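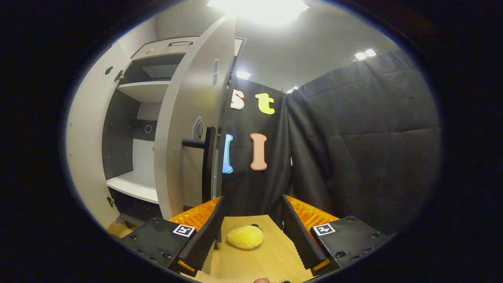
*A yellow plush toy on the sorting table, with the white cabinet open behind it.*

## Toy cabinet gets a new start at the Tivinton play room

May 8, 2026

If you've been by the Tivinton play room lately, you'll know the toy situation had gotten a little out of hand! Soft toys in the book bins, puzzle pieces under the radiator, and one very full hallway bench that I kept meaning to deal with (and kept walking past). So this spring we finally took on the tall white cabinet, and I'm happy to say it's going back into use for the toys.

I've been sorting at the wooden table for 2 mornings now, and I'd forgotten how slow it goes when you stop to squeeze everything. The little fuzzy yellow one is my favorite so far – round, soft and about the right size for a small kid to carry off under one arm. It's staying.

The plan for the cabinet is pretty simple. Soft toys go on the lower shelf where the kids can reach them, games and puzzles go in the middle, and craft supplies live up top. The drawer near the top is for the grown-up stuff, meaning tape, scissors and the spare batteries. Please keep it that way, I'm begging you.

We had 50 soft toys on the list when we started, and I'd like to pass along the ones we don't have room for. The Vustemcombe family center has already said yes to a few bags, and the thrift store on Ivemness Road will take whatever's left as long as it's clean and still has all its seams. I've got 4 bags by the door so far.

The bigger news is money. The bake sale brought in $932, which was way more than I'd guessed, and part of it is going toward new storage bins from Cruzado, the home goods place by the post office. I picked the ones with lids – I've learned my lesson about dust. The rest is being saved for a new rug, and I'm hoping to have that down by September.

If you're missing a toy that your kid left behind, come take a look before the bags go out. Anything with a name on it is in the blue tote next to the coat hooks, and I'll hold on to those a bit longer.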